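The Last Cup on Girnon Street

I was up before the kettle! February, dark out, the window all steamed, and I already had the good cloth out of the drawer. The ferry from Leditz was due at 2, my sister was on it, and we hadn't had tea in the same room since we sold the Tirkedier house.

When we were girls, the house had 13 rooms and exactly one table that didn't wobble. Everything happened on it. Homework, haircuts, the time we tried to raise a duckling in the soup pot (it lived, it got enormous, it hated us both). 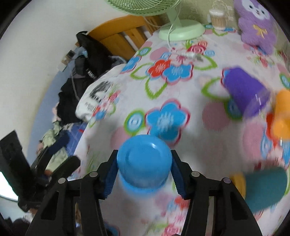
My sister's rule for a tea party was that you never sat down until every cup had its own flower. She made it up when she was five and I was seven, and she enforced it like the law. You picked a bloom on the cloth and that was your spot for the whole afternoon, no swapping. The big blue flower with the pink outline was always hers, so of course I wanted it, and I'd sneak my blue plastic cup over there whenever she went to fetch the crackers. She caught me every single time. I got the red one as a consolation, and I secretly liked it better, though I'd have eaten the duckling before I told her.

At noon I walked down to Joly's for a lemon cake, then walked back for my purse, then down again. I didn't mind one bit. The whole street smelled of bread and I was 79 years old and running late for a tea party!

She rang the bell twice, the way she used to. She still had her coat on when she got to the table, and she put one finger down on the cloth.

"Mine," she said.

"I know," I said, and went to get the crackers.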